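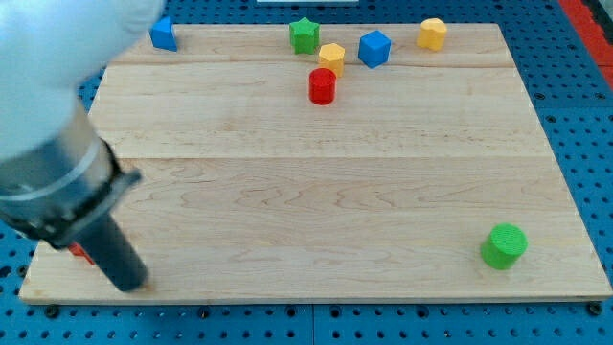
The sorting table at the Dromgate open day, arm down at the front left of the board.

Forum home | New posts | Members | Search | Log in

Open days and site visits > Dromgate open day, who else went?

wendelin_a wrote:
Went to the Dromgate open day in September with my brother-in-law and thought I'd write it up for those who couldn't make it. Parking was on the grass behind the main shed and it was a fair walk if your knees are bad. Doors at 9 am, tea and lamingtons in the lunchroom, safety glasses handed out at the roller door and you had to give them back.

Most of the floor was what you'd expect. The Hämmerli people had their palletiser going behind a fence and it was loud enough that you couldn't hear the talk that went with it. The part I liked best was the small bench demo down the back. Coloured blocks on a maple-looking board, bolted down to a blue pegboard bench, and a white arm over the top. Cubes, cylinders, a star, a heart, a hexagon. Florian Gruber was running it and took questions the whole time, which I appreciated after the palletiser.

I stayed for two of the sessions. Happy to answer what I can.

rbachmann wrote:
We were there too, in the afternoon group. I got more out of the bench than the rest of the day put together. My daughter is in Year 10 and she could follow it, and she could not follow the palletiser.

Did they say in your session what they use the blocks for when there isn't an open day on? We ran out of time and got moved along to the paint line.

wendelin_a wrote:
Florian said it's what they try new programs on before they go near a customer's parts. If it can't cope with a heart and a star in four colours they don't bother the customer with it. He also said the shapes are easy to replace. They print them in the office.

torque_spanner wrote:
I'll be the grump. I drove three hours for this and I don't think a block demo is worth the floor space. I've seen the same sort of thing at trade shows for years. Blocks that size, nice clean board, good light, everything standing up straight with room around it. My parts come out of a tumbler covered in oil and sitting on top of each other. Show me that and I'll get my wallet out.

The Hämmerli cell was the only thing there doing a job somebody gets paid for.

rbachmann wrote:
It was an open day, though. Half the people in our group were families.

torque_spanner wrote:
The flyer said "for industry and the public". I'm industry.

Aurelia G wrote:
I work in the Remdale office, so take this with whatever salt you like, but I helped set up the day and can answer some of it.

The oily parts question is a fair one and it came up more than any other. We do have a bin picking cell but it was in the middle of a job and the customer didn't want visitors near it. That should have been on the flyer. I've passed it on.

On the blocks, we don't put them in a grid. Whoever is on the bench pushes them about by hand between runs. If you look at the photo at the top of the thread you can see most of them are bunched up along the back and the big green cylinder is out on its own at the front. It looks easy with one piece standing by itself. The back row is where people should watch, where the yellow hexagon has the red cylinder in front of it and a blue cube beside it.

wendelin_a wrote:
That's useful, thanks. I'd been watching the green one because it was closest to me.

torque_spanner wrote:
Fair enough on the bin cell. I'd come back for that. I still say the cluster at the back is pretty loose. You could get your fingers in between those.

Notburga T wrote:
I teach the Cert III group and took my lot through in the morning. I'd go the other way from torque_spanner on this. The students have to write down what the arm needs to know before it moves, and with a tumbler full of castings they'd still be on question one. With blocks they argue. Mine argued over whether the green star and the green cylinder should go together by colour or whether each should go with its shape, and they were still at it on the bus. It was the best bit of the excursion.

My complaint is different. There was room for maybe a third of them at the rail and the rest looked at the backs of heads. A screen on the wall would fix it.

rbachmann wrote:
Seconding the screen. My daughter stood on a milk crate until she was told not to.

pegboard_pete wrote:
Didn't go, but does anyone know about the bench top? I've been looking for perforated plate like that for a jig table. Looks like two panels butted together along the front with bigger threaded holes mixed in among the small ones. Is it bought in or did they make it?

Aurelia G wrote:
Bought in, years ago, before my time. I can ask what the thread is but don't hold your breath, the bloke who ordered it has retired. The timber board we made ourselves. It's strips joined up and bolted at the corners so it can be swapped for a different one.

pegboard_pete wrote:
Thanks. Thread size and hole spacing would be great if you get the chance. I paid $100 for a plate last year that turned out to be M5 with nothing to match it.

torque_spanner wrote:
What was the finger on the end? Looks like a fat black round thing in the photo. I was up the other end most of the day talking to Hämmerli and only walked past.

wendelin_a wrote:
Dark grey when I saw it, round with a blunt end. I didn't ask what it was made of. Florian had a tray of other ones on the trolley and swapped it over between the two sessions I saw, so it may depend on which one you walked past.

torque_spanner wrote:
Wouldn't have minded hearing about the swap. How long did it take him?

wendelin_a wrote:
Didn't time it. He talked the whole way through, so longer than it needed to.

Notburga T wrote:
Is anyone going to the Clevov one? They've said school groups can book separately from the public, and I'd like to know about toilets and shade before I put forty forms through.

Aurelia G wrote:
Not one of ours, sorry. Ring them, they're good on the phone. And I've got the thread size for pete on my list.

Reply | Subscribe | Back to Open days and site visits

Related threads
Clevov site visit - booking for school groups
Hämmerli palletiser, anyone running one second-hand?
Remdale short courses - worth the money?
Perforated bench plates, metric suppliers
What to wear on a factory floor visit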